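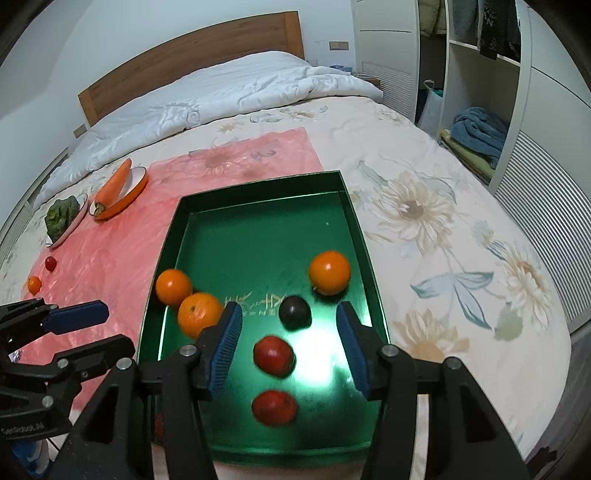
3.2 住户散装水果的存放与损耗

入户调查自2019/05/21开始，在Ormsby与Groststead两镇进行，至6月结束，回收有效问卷408份。问卷询问最近一次购买水果的品种、购买地点、存放位置以及丢弃情况。另从中抽取86户，由住户连续6周填写Nirker记录表，每丢弃一个水果记一行，注明品种、购入日期和丢弃原因。记录表由Noeline Rutherford统一编码，有疑义的条目交Rawiri Nepia复核，两人意见不一致时按“原因不明”处理。

问卷中的“散装水果”指购买时未预先封装、可单个挑选的水果。切开后剩余的部分不计入丢弃个数，只在备注栏登记。住户对“橘”“柑”“橙”的叫法差别较大，同一品种在两镇的称呼也不相同，编码时合并为柑橘类，另以果实大小作为辅助变量。李与西梅同样合并为一类。 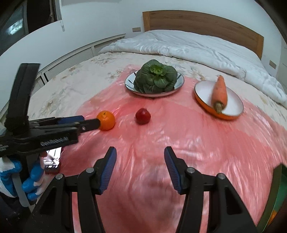
图1 小果型柑橘

从存放位置看，柑橘类多放在厨房以外的地方，如客厅矮柜、餐桌和卧室，放入冰箱的比例明显低于李类。访谈中较常见的解释是柑橘“摆着看得见，才会有人吃”。李类的情况相反，多数住户买回后直接冷藏，需要变软时再取出。Groststead的老式住宅普遍没有单独的储藏间，水果与其他日用品混放的情况比Ormsby多，这一差异在控制住户人数之后仍然存在。

丢弃原因方面，柑橘类以霉变和失水为主，李类以过熟和压伤为主。霉变的柑橘往往成对或成堆出现在记录中，住户一般在翻动时才发现底层果实已经发霉。

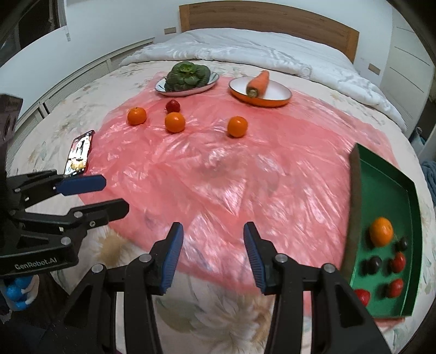
平铺存放的住户报告的霉变较少，但这部分住户的单次购买量也偏低，二者的作用无法在本数据中分开。我们曾尝试以购买量分组后再作比较，分组后各组样本过小，结果不稳定，故未列入表中。使用Clorisetti带孔储物盒的住户过少，同样未单独分析。

购买频次与丢弃个数的关系较为清楚。每周购买一次以上的住户，丢弃个数低于集中购买的住户，且在柑橘类和李类中方向一致。混合购买多个品种的住户，倾向于先吃李类，柑橘类在家中停留的时间因此更长。记录后半段填写质量有所下降，几乎2成的条目缺少购入日期，计算停留时间时予以剔除，计算丢弃个数时保留。

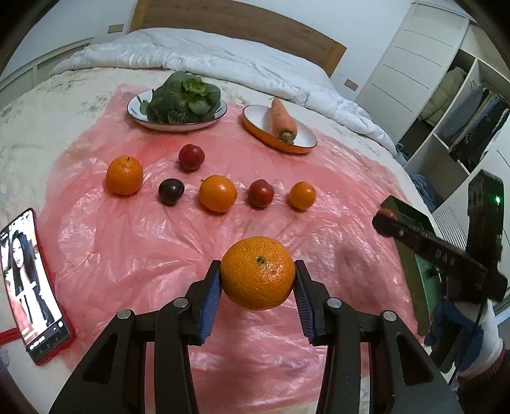 图2 柑橘类与李类果实，下垫半透明粉色塑料膜

需要说明的是，记录表只反映住户自己认定的丢弃。有的住户削去霉斑后继续食用，有的住户见到一处软斑即整个扔掉，判断标准并不统一。喂给家畜或用于堆肥的果实在Ormsby占有一定比例，本文按丢弃计，与只统计进入垃圾桶部分的做法不同。按品种和住宅类型划分的丢弃个数见3.3节。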